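The Retano Fingers

By Samira Matar
February

14 comments
Share this story

Tharushi had the old fingers in one tin and the new ones in another, and by four o'clock she had stopped trusting the labels on either.

"These are the Istmonts," she said.

"Those are the Retanos," said Arne Heitmann. He was eating a sandwich over the sink. "The Istmonts have the notch."

She held one up to the window. There was a notch. She put it back and wrote NOTCH on the lid in pencil.

They had the old kitchen at Pellcombe until the end of the month. After that the building went back to the council and the bench, the rail and the two arms would go into a van to Nic Giolla, where there was a proper lab and, according to Arne, no parking. Before then somebody had to choose the fingers. The order was for 1,998 pairs and Morena Morelli wanted to sign it on her way to the airport.

The test was clearing up after a meal. Each pair of fingers had to pick the leftovers off a plate, put them to one side and then take the plate by its rim. Ten runs for each set. Arne had cooked the meal himself, which meant he had cut things up and put ketchup on them.

The Istmonts had gone first, in the morning, and had done well enough. They were hard and quick. They took the plates cleanly and twice they squashed the food so flat that it had to be scraped off with a knife. Tharushi put that down as two failures. Arne thought it was one failure and one matter of opinion.

"It's on the plate," he said. "It was on the plate before."

"It's supposed to be off the plate."

"I'm only saying it's no worse."

She left it as two.

She fitted the other set after lunch. It took longer than it should have, as the left arm had a screw that someone had rounded off in the autumn, and that someone was her. While she worked at it she thought about her father's café, where she had cleared tables from the age of twelve. He used to stand behind the counter and watch her carry. He never said anything if she dropped something. He just came round with the brush. She had hated the brush much more than she would have hated shouting.

"You've gone quiet," said Arne.

"It's the screw."

"Do you want the other driver?"

"I've got the other driver."

Oanh Đỗ came in from the corridor with her coat on and stood by the fridge. She had written the controller and did not like to be in the room when it ran, but she did not like to be out of it either. She asked which run they were on.

"Six," said Tharushi.

"And?"

"Five good."

Oanh nodded and looked at the floor. Tharushi started the run.

The arms came in over the tray together. The left one went for the food and slowed down as it got there, the way it had been told to. The right one went higher, towards the yellow plate at the back. There was a fault in the way it shared out the work, and Oanh had been chasing it since Christmas. If both arms wanted the same plate, they would both stop and wait, and would go on waiting until someone pressed the button.

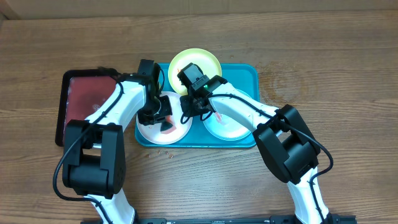
Both arms over the tray during the tests at Pellcombe.

"Don't press it," said Oanh.

"I wasn't going to."

"Your hand's on it."

Tharushi took her hand away and put it in her pocket. Arne had stopped chewing. The fridge came on behind Oanh and she moved a step away from it without looking round.

Then the left arm closed its fingers, lifted, and carried the piece off to the side. It went down soft and in one bit. The right arm waited for it to pass and reached for the plate.

"Six good," said Arne.

Oanh unbuttoned her coat. She did not take it off, but she sat down on the step stool, and she stayed for the seventh and the eighth. The ninth was a failure. The plate slid out of the fingers and landed on its edge and rolled, and they all watched it roll. It didn't break. Tharushi went and got the cloth from the sink.

"Leave it, I'll do that," said Arne.

"I've got it."

She wiped the table, and then she wiped it again where she had already wiped it. When she looked up Oanh was holding the plate out to her.

Morena rang at ten to six, from a taxi. Tharushi could hear the indicator ticking.

"Just tell me which," said Morena.

"The Retanos. Nine out of ten." She looked across at the tins. "They're the ones without the notch."

"What notch?"

"It doesn't matter," said Tharushi. "I'll send you the number off the box."

Share this story
14 comments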